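Zudstead Residents Association
Minutes of the General Meeting, 9/5/23

The meeting was called to order by the chair at 7:04 p.m. in the ground floor common room. Apartments in all three buildings were represented. A quorum was present. The minutes of the previous meeting were read by the secretary and approved with one correction: the bike rack is on the Flonden Street side, not the courtyard side. 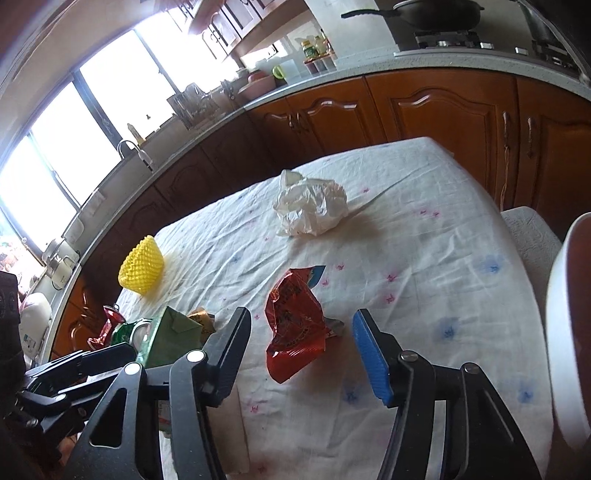 OLD BUSINESS

Recycling and trash. The new sorting rules took effect in April and the hauler has sent back two notices since then. Both were for food packaging in the paper bin. Snack wrappers with a shiny lining go in the trash. They are not paper and they are not accepted with plastics. The secretary will put this on the sheet by the chute on each floor in larger type. A resident of Building 2 asked if the sheet could also be printed in Chinese and Spanish. There was no objection. Two residents offered to do the translations and have them ready before the next pickup change.

Chute hours. Complaints continue about glass going down the chute late at night. The posted hours are 7 a.m. to 10 p.m. A motion to change the closing time to 9 p.m. was made and seconded. Discussion followed. Several people who work evenings said they could not meet the earlier time. The motion failed. Hours stay as posted.

Courtyard drain. Sugden Plumbing came out twice. The first visit cleared leaves. On the second visit they ran a camera line and found a root in the pipe near the east gate. They quoted 300 dollars to cut it out and a separate price, not yet received, to replace the section of pipe. The association voted to approve the cutting now and to wait on the replacement until the written quote comes in. Vote was 13 in favor, none opposed.

Laundry room. The left dryer in Building 1 has been repaired. The card reader still rejects cards on the first try. Management has been told. Residents who lost money should write down the date and amount and leave a note in the office box.

NEW BUSINESS

Shared kitchen sign-up. The common kitchen is being booked through the Kustudeck page now and the paper calendar has been taken down. Some residents do not use the internet and asked for a way to book by phone. The office agreed to take bookings by phone on weekday mornings and enter them on the page the same day. Bookings are limited to three hours. The person who books is responsible for wiping counters, washing any cloths used, and taking out the trash at the end.

The question of food left in the kitchen refrigerator came up again. At present, anything without a name and date is thrown out at the end of the month. It was agreed that a month is too long for dairy.

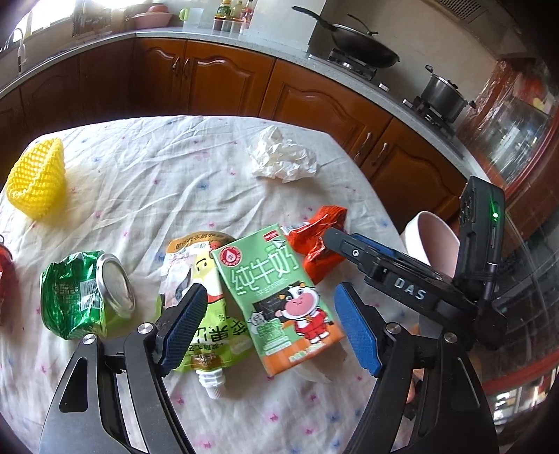
The new rule is that open milk, cream, and yogurt go out after six days with or without a name. Sealed items with a name may stay until the date on the package. Condiments are not affected. Empty cartons should be rinsed and flattened before they go in the bin, as the bin under the sink fills up quickly.

Tablecloths. The association owns a number of cloths for use at events. They have been coming back to the closet unwashed. A motion was made to charge a 5 dollar deposit for each cloth. It was seconded and passed by a show of hands.

Parking. The three visitor spaces facing Flonden Street are being used overnight by residents. Management will issue one written warning per car and then tow. A resident asked that home health aides be exempt. The chair will ask management for a pass that can be hung from the mirror.

Fall potluck. The potluck will be held in the common room and kitchen. Last year's cost was 226 dollars for drinks, plates, and rental of the coffee urn. The same amount was set aside this year. A sign-up for dishes will be posted by the mailboxes. People bringing dishes with nuts or shellfish are asked to label them. The urn needs to be reserved early and the secretary will do that this week.

Building 3 elevator. The inspection certificate in the car is out of date. The chair spoke with management, who said the inspection was done and the new certificate is in the mail. This will be checked at the next meeting.

OPEN FLOOR

A resident asked who to call about the hallway light outside the mail room. The office number is the right one.

A resident asked that dogs be kept off the planted strip by the east gate until the drain work is finished. The chair will ask Sugden to put up tape.

Lost and found has one umbrella, a set of keys on a green ring, and a child's jacket. See the office.

The next meeting will be in the same room at the same time. Items for the agenda should be given to the secretary one week ahead.

The meeting was adjourned at 8:21 p.m.

Respectfully submitted,
Secretary, Zudstead Residents Association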